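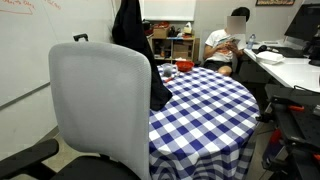 Handout 2, page 12

Chairing and Taking Notes: an evening course for people who have been asked to run meetings

Notes for the second session, put together by Archana Upadhyay

Hello again, and thank you for a lovely first evening. I promised I'd write up the part on agendas properly, as we ran out of time and I was talking far too fast by the end. There's also some new material on taking minutes, which we'll get to after the tea break, and a small piece of homework at the back which I hope you'll enjoy (or at least forgive me for).

Before the meeting

Most of the trouble I've seen in meetings was already there in the agenda, sitting quietly on the page before anybody had taken their coat off. When I started out at Vondráček I used to send round a list of single words: Budget. Parking. Summer. I thought it looked tidy. What happened, of course, was that eight people arrived with eight different ideas of what "Summer" meant, and we'd be twenty minutes in before anyone noticed that half of us were talking about holiday cover and the other half about the garden party.

So please write each item as a question if you possibly can. "Who will cover the front desk in August?" is a much kinder thing to put in front of people than "Summer". They can think about it on the bus. They may even come with an answer, and then you can move on to the next item and everyone will think you are a marvellous chair.

Send the agenda out 72 hours beforehand. I know that sounds fussy, and I know some of you work in places where the meeting itself is called with less notice than that, but do try it for a month and see how you get on. If papers are going with it, keep them short. Svatopluk Pešek, who used to teach this course with me, had a rule of one side of paper per item and would hand back anything longer without a word, and I must say people did learn.

Put the hardest item second. The first should be something small that can be settled quickly, so that everyone gets used to the sound of their own voice and the latecomers don't miss anything dreadful.

Opening and keeping time

Start when you said you would. I find this terribly hard myself, being a waiter by nature, but it's unfair on the people who hurried.

Say at the beginning when you will finish, and mean it. If an item is running over, ask the room what they'd like to do about it. You might say, "We've had our fifteen minutes on this, shall we carry on and drop the last item, or bring it back next month?" It feels awkward the first time and perfectly natural by the third.
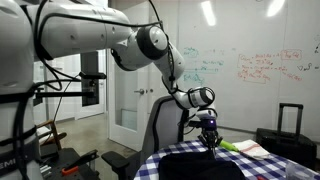
As for people who talk a great deal, I'd ask you to be gentle. Very often they're repeating themselves because they don't believe they have been heard. Say their point back to them in one plain sentence, ask whether you've got it right, and make sure they see it go down in the notes. Then turn to someone who hasn't spoken and ask them by name, giving them something easy to take hold of: "Janka, how would that work on your side?"

Taking the minutes

Minutes are for the person who wasn't there. Write down what was decided, who is going to do it and by when. You don't need the whole conversation, and you certainly don't need the jokes.

A sample entry, in the layout we'll be using:

Item 3. Should we renew the Clukon contract for the Sunditz office?
Decided: Yes, for one year, up to a limit of 4,000.
Action: Ľubomír Slanina to write to the supplier by the end of January.

And one I'd ask you to improve:

Item 4. There was a long discussion of the Skosatine visit. Various views. Kristýna to look into it.

Have a think about what Kristýna is meant to do on reading that. What is she looking into, and when does anyone expect to hear back from her?

Type your notes up the same day if you can bear to. I leave mine until after supper and no later, as by the next morning my own handwriting is a mystery to me.

For next time

Bring an agenda from a meeting you've been to lately, with names blacked out if need be, and rewrite two of its items as questions. We'll swap them round in pairs. Read page 14 as well, on votes and what to do when they're tied, and if you get stuck on any of it do jot the question down and bring it along with you.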